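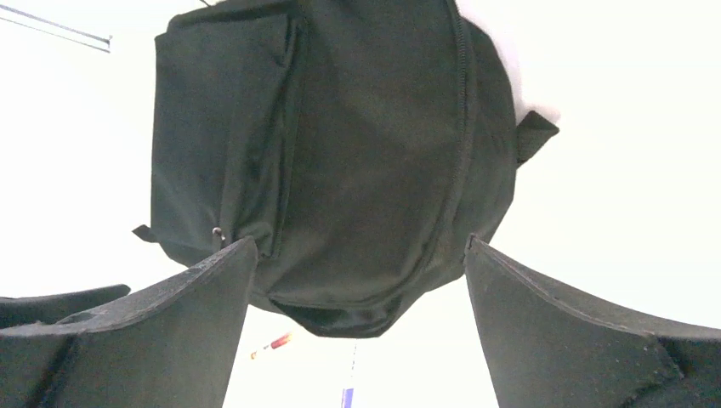
Dark green backpack with the Gradis fingers spread below it.

Casado has put its Gradis gripper kit on sale, and I've been poking at one since 6th August at the company's demo room in Ernmont. It's a two-finger set with a wrist camera, sold for 661 dollars – a spare pair of fingers adds 100 – and it's meant for small shops that handle soft stuff like bags, covers and coats.

Soft stuff is hard for robots! A box stays where it is, but a bag sags and folds, and I wanted to see how the kit would deal with that. The setup guide is short (I had the software running before my coffee was gone), but the grip force menu is a mess and I kept landing on the wrong page. Zippers are the part I cared about most, so I spent most of my time with the fingers up close to one.

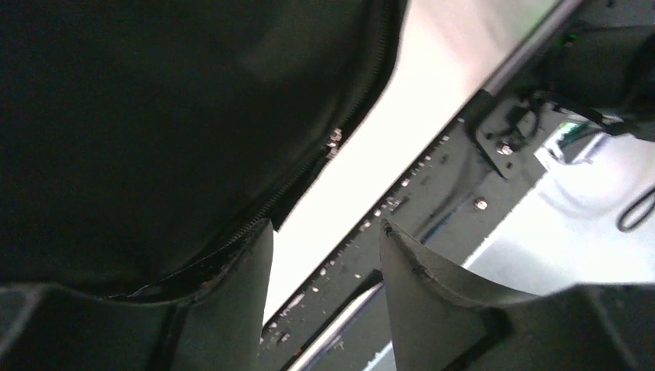
Cameron Tawhiri wrote in to say that the older Vurnine kit cost 209 dollars less and that the force menu was just as confusing on that one, so maybe wait for the update. Casado tells me a new menu is coming in September. I'd still like a longer camera cable in the box, and I've asked Oddur Eyvindsson at Casado if they'll sell one separately.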